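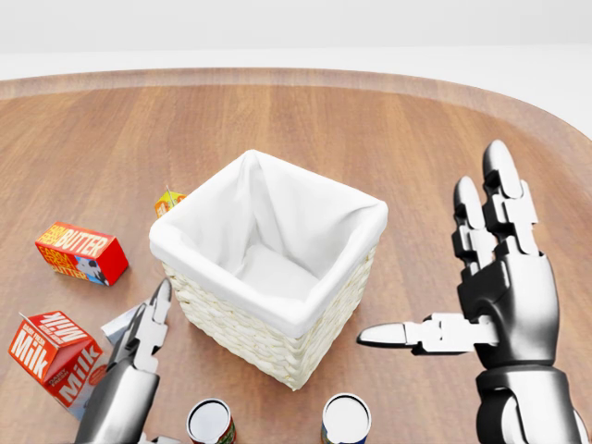

Basket on a round-edged table, cloth liner included.

Flonel Rewards: Frequently Asked Questions

What is Flonel?
Flonel is a phone app with a handful of small games in it. You play, you collect points called flonels (we had a long meeting about the name and this is what survived), and you trade the points for small amounts of Bitcoin.

Who makes it?
A studio called Stetus, based in Mitorcombe. Stetus builds the games. The wallet side is run by Karimi, a separate company with a much quieter office.

Will I get rich?
No. A dedicated player on a good week can earn enough for a cup of coffee, provided the coffee is bad.

How many points do I need before I can cash out?
The minimum is 1,285 points. Below that, the network fee would eat your payout and possibly start on your shoes.

What is a point worth?
It moves with the price of Bitcoin, so any figure we printed would be wrong by lunch. The current rate is on the Cash Out screen and refreshes every 30 seconds. Watching it refresh does not make it go up. We have tested this.

Do I have to buy anything?
No. There is no deposit, no starter pack and no gold membership. The games show ads, and the ads pay for the points. If you mute them we won't be hurt.

Is there a daily limit?
Yes, 400 points a day. It resets at midnight in your time zone. Changing your phone's time zone to get a second midnight is a clever idea that a lot of people had before you, and it locks the account for a week.

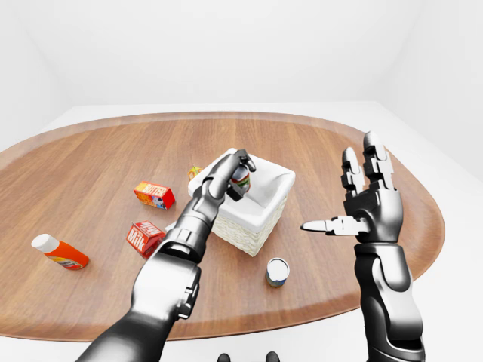
Robot arms at the oval table, one gripper holding a small can over a basket.

Which game pays best?
They all pay the same per minute of play. The forum will tell you Brick Parade is secretly better. The forum has been saying this since we launched, and several of the people saying it have charts.

Can I play offline?
You can play, but you won't earn. Points are only counted when the app can reach our server.

My payout says "pending." Should I worry?
Payouts go out in one batch every Saturday. If you asked on Sunday, you are in for a wait. If yours is still pending after two batches, write to support with your player ID and leave out the skull emojis.

What if I lose my wallet password?
Karimi can reset it if you saved your recovery phrase. If you did not save your recovery phrase, Karimi can offer sympathy. Please write it down on paper, and keep the paper somewhere other than the phone case.

Do I owe tax on this?
Maybe. Rules differ by state and country, and we make puzzle games. The Account tab lets you download a list of your payouts, so at least you'll have something to hand to a person who knows.

Can my kids play?
Accounts are for adults 18 and up. Your kids will beat your high score anyway, but the account has to be yours.

What happened to the referral contest?
It ended in December, after 3,883 entries and one very determined chess club. Regular referral points still work and show up once your friend makes a first cash out.

How do I delete my account?
Settings, then Account, then Delete. Cash out first, as unused points go with it. The app will ask you twice if you're sure, and then it will leave you alone.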